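Direck Robotics Lab
Demonstration Collection for Tabletop Packing
Progress report to the Hindley Fund, second reporting period

1. Status

The project is on schedule for the pick-and-place tasks and behind on the two-arm tasks. We planned 380 accepted demonstrations by the end of this period. We have 380 recorded, but 135 of those are still waiting for review, so the accepted number will come in lower. We expect to close the gap in May without asking for more money or more time.

The setup described in our first report has not changed in any way that affects the data. Operators guide the arms by hand controllers, and each attempt is saved with joint positions, gripper commands, a written instruction and video from all cameras. Attempts that fail are kept in a separate folder and are not counted toward the total.

2. Work done in this period

Most of the operator hours went to the grocery set. This is the group of tasks in which the arms move packaged food and small household items to or from a tray, following a one-line instruction. The first report covered blocks and cups only. Packaged food is harder for the current model in three ways: bags change shape when they are gripped, printed packaging looks different at each angle, and boxes slip when they are picked up near a corner.

We also changed how the table is laid out between attempts. Early in the project the operator put the items back where they had been, and the first model trained on that data learned the positions more than the items. Operators now get a layout card before each attempt. The card gives a rough area for each item and leaves the angle up to the operator. Resetting takes longer, and the daily output dropped in the first weeks. It has since recovered.

The wrist cameras have been in use for the whole period. They give the model a close view of the item during the approach, at the point where the arm often blocks the overhead camera.

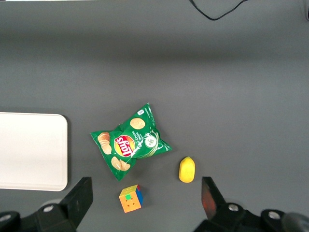

Figure 1. Wrist camera view, grocery set: potato chips, cube and lemon, with the tray at left.

The wrist view did bring one problem. On bright afternoons the glare on foil packaging was strong enough to wash out the print in a good part of the recordings. We fixed the exposure setting and moved one lamp. Recordings made before that change are marked in the index so that they can be left out of training if needed. For now we are leaving them in.

3. Two-arm tasks

The two-arm tasks started later than planned. The control software from Valente was delivered with a timing fault that let the two arms drift apart in the log by a few frames. This does no harm when one arm waits for the other, but it makes the data useless for handovers. Valente sent a corrected version, and we checked it against 200 short test motions before recording anything we meant to keep.

Work since then has been on tasks where one arm acts and the other holds a safe position. Handovers come next. We chose this order on purpose so that operators could get used to having both arms over the table at the same time. Sessions are limited to 2 hours per operator, because the error rate goes up after that.

The layouts for this stage have more items on the table than before, and several of them have nothing to do with the instruction. An operator may be told to move one box while a bottle, a bag and a second box stay where they are. In testing, the earlier model often reached for the nearest item with a similar color, and the crowded layouts are meant to correct that. 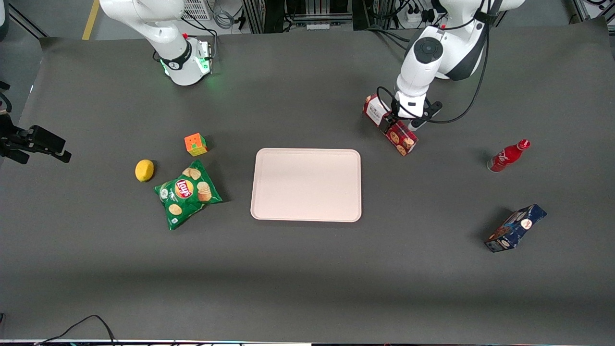
Photo: Direck Robotics Lab, workspace camera

Boxes have been the most reliable items so far. A cookie box held near one end tends to tilt in the gripper, and we asked operators not to correct the tilt by pressing the box against the table. Several did so at first, and the model copied it. Those recordings have been moved to the failed folder, even where the box ended up in the right place.

Bottles are the least reliable. The short gripper fingers do not reach far around the body, and a bottle lying on its side can roll away during the approach. We are trying softer finger pads from Fusudia and will report on them next time. If the pads do not help, we will limit bottle tasks to the cap end.

4. Review and labeling

Each recording is reviewed by a person who did not operate the arms in that session. The reviewer checks that the instruction matches what was done, trims idle time at the start and end, and marks the frame where the item is first gripped and the frame where it is released.

Review is now the slowest step. The crowded layouts take longer to check, and disagreements over wording have to be settled before a recording is accepted. The most common one is over "next to the tray" and "beside the tray," which different operators used for different distances. We now use one phrase, with a set distance, and the older instructions are being rewritten to match.

5. Spending

Spending is within the approved budget. Operator wages are slightly under plan because of the late start on the two-arm tasks, and storage is slightly over because the wrist video files are larger than we estimated. We ask that the unused wage amount be carried over to the next period and used for review hours. No equipment purchases are requested.

6. Plan for the next period

Clear the review backlog before new recording goes back to full pace.
Record the first handover tasks, starting with boxes.
Finish testing the new finger pads on bottles and bags.
Retrain the model on the accepted grocery set and report results separately for plain and crowded layouts.
Send the updated index and the written collection rules to Hindley with the next report.

The one open question for the fund is whether failed attempts should be part of the final release. They take up a fair amount of storage, but two of our partner groups have asked for them. We would like an answer before the handover recordings begin, as it affects how the files are named.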